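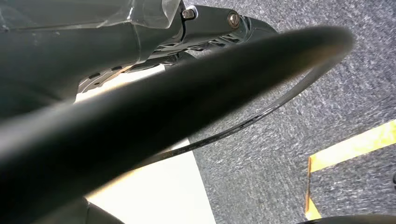

Wrist view: gripper housing at upper left, black loop close to the lens, yellow floor tape on carpet behind.

Home | Trials | FAQ | Contact
May – Priderix household automation desk

Can a robot arm do household chores yet?

Some of them, slowly, in a prepared room. In our Grillham trials the arm made 707 attempts at picking up and putting down everyday objects and completed 383 without help. Folding and anything involving liquids were left out.

What goes wrong most often?

Grasping. Thin or curved parts are hard to judge at close range, and an object near the wrist camera goes out of focus and hides whatever is behind it. The Ondum controller then works from its last good estimate of position, which may be a few millimetres out.

Would a second camera help?

Yes, for placing. A fixed overhead view gives the position of the work surface when the wrist view is blocked. It does little for the final approach.

How long does one pick take?

Up to 29 seconds, including the return to the start position. A person is much quicker.

Does the floor matter?

Less than the lighting does. Low-pile carpet is fine under a fixed arm. For a mobile base we advise a hard floor – the Thammasiri base loses heading on carpet and has to be realigned after 20 runs.

Is it ready for the shop floor?

For repeated picks of one known part, yes. For mixed parts in a bin, we would still put a person on the job.

Can I leave it running overnight?

No. The stop button must be within reach of an operator whenever the arm is powered.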